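Garum Storage FAQ

What load does a Garum shelf take?
13 kg per shelf, evenly spread. Wall anchors are required above 700 mm.

Can shelves be cut to length?
No. Cutting voids the warranty.

Which finishes are in stock?
White and gray. Other colors ship in 10 days.
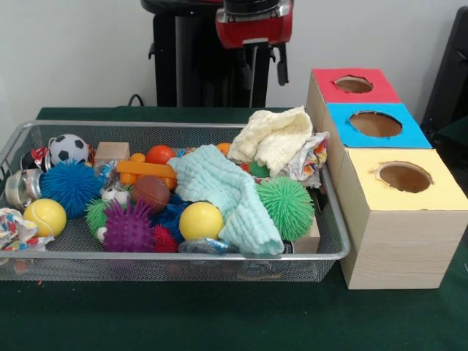
How do I choose between a closed bin and an open one?
Closed bins keep dust out and stack. Open ones suit items in daily use. With fine metal mesh, toys show faintly through the front, so labels can be left off.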